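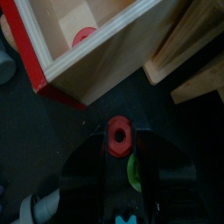

Wooden box with red edge strip and cream-white rim. A red ring-shaped piece is at the bottom of the interior.

Workshop Technician (Wooden Boxes and Sorting Pieces), fixed term

Employer: Ustora
Site: Kobzar building, ground floor workshop and store
Reference: 616
Hours: 23 per week, mornings preferred
Reports to: Workshop lead
Start: October

Background

Ustora lends wooden play and activity equipment to nurseries, toy libraries and day centres. The loan stock is made up of open-topped boxes, plank-built stands and loose pieces such as rings, pegs, discs and blocks. Most of it came to us from the Dramari collection when that service closed, and a smaller part was made in our own workshop.

The Dramari stock has been in steady use. Painted edges are chipped, some panels have moved at the joints, and many sets are short of pieces. We are appointing one technician to work through 57 boxes and the pieces that belong with them, and to leave each set fit to go back out on loan.

The post is funded for one year. Extension depends on the next round of lending income and should not be assumed.

Main duties

Receive returned boxes, empty them and check the contents against the set card.

Inspect each box for loose joints, raised grain, splinters, lifting paint and damage to the rim. Record the findings on the condition sheet before any work starts.

Strip, fill, sand and repaint edge strips where bare wood is showing. Small chips on an outside corner may be left if the paint round them is sound and the edge is smooth to the hand. Chips on a rim must always be made good.

Re-glue and clamp panels that have parted. Replace panels that cannot be saved.

Clean the inside corners of each box. Dust and paint flakes collect there and are often missed when the box is only wiped out.

Turn or cut replacement rings, pegs and blocks to the drawings held in the workshop. Finish them to match the set.

Check plank stands for square and for stability on a level floor. Squared ends are to be eased by hand so that no sharp corner is left.

Pack finished sets, fix the set label and move them to the outgoing shelves.

Keep the materials book up to date and tell the workshop lead when stock of paint, glue or sheet material is running low.

Other duties in line with the grade may be given from time to time, including help with loan deliveries in busy weeks.

Paint and finish

All paint used on loan stock is the Zerent water-based range held on site. Contact surfaces receive two coats with a light sanding between them. Do not mix in paint from other makers, even for a close colour match. If the red for edge strips does not match the older Dramari red, repaint the whole strip to the nearest joint. Patching has been tried and the difference shows under shop lights.

Inside panels are left unpainted unless the set card says otherwise.

What we need from you (essential)

Working experience of small joinery, furniture repair, model making or a similar trade. Paid or unpaid experience is accepted.

Safe use of a bandsaw, pillar drill and disc sander.

Able to read a dimensioned drawing and work to it within 0.5 mm.

A good standard of brush finishing on edges and narrow strips.

Able to keep short, legible written records.

Able to lift and carry a boxed set with suitable handling aids, and to work at floor level for part of the day. Adjustments can be made to the bench and to the handling arrangements, and we would like to discuss these with any applicant who needs them.

Useful but not required (desirable)

Wood turning.

Knowledge of the safety rules for toys and children's equipment.

Experience of a lending library, museum store or stock room.

A current driving licence.

Working conditions

The workshop has a dust extraction system and is heated. The inspection area is separate from the machine area and has a dark textured floor, where pale dropped pieces are easy to find and dark ones are not, so a hand lamp is provided. Safety boots, eye protection, ear defenders and a fitted dust mask are supplied. Personal hand tools may be brought in but must be listed with the workshop lead. Personal power tools may not be used on site.

The post includes no evening work. The building closes at 6 pm and staff must be out by then.

Pay and leave

The post is paid at Grade 4 of the Ustora scale. The current scale is sent with the application form. Leave is worked out in proportion to hours. There is a workplace pension, and the employee may opt out. Travel between home and the Kobzar building is not paid. Travel to borrowers' premises is paid at the standard mileage rate.

Training in the first month covers site safety, machine sign-off, the set card system and manual handling. Machines may not be used until the sign-off for that machine is complete, whatever the previous experience of the post holder.

How to apply

Send the following to the Ustora office, by post or through the vacancies page, quoting reference 616:

1. The completed application form.
2. A statement of no more than two pages which addresses each essential requirement in order.
3. Photographs of two pieces of your own work. At least one must show a painted edge at close range.
4. Contact details for two referees, one of whom has seen your practical work.

CVs sent without the form will be returned unread. Applications close at noon on the date shown on the vacancies page.

Selection

Shortlisted applicants will be asked to attend for one half day. This consists of a bench task, a condition check and an interview. In the bench task you will repair and repaint a short length of edge strip using materials supplied. In the condition check you will be given a box from the store and asked to complete a condition sheet for it. Both tasks are marked against a written standard, and a copy of the standard is sent out with the invitation.

Bring suitable footwear. All other protective items will be provided. Reasonable travel costs within the region are repaid on production of tickets or receipts.

The appointment is subject to references and to the background check needed for visits to nurseries.

Applicants who are not shortlisted will be told by email. We cannot give comments on written applications, but comments on the bench task are available on request.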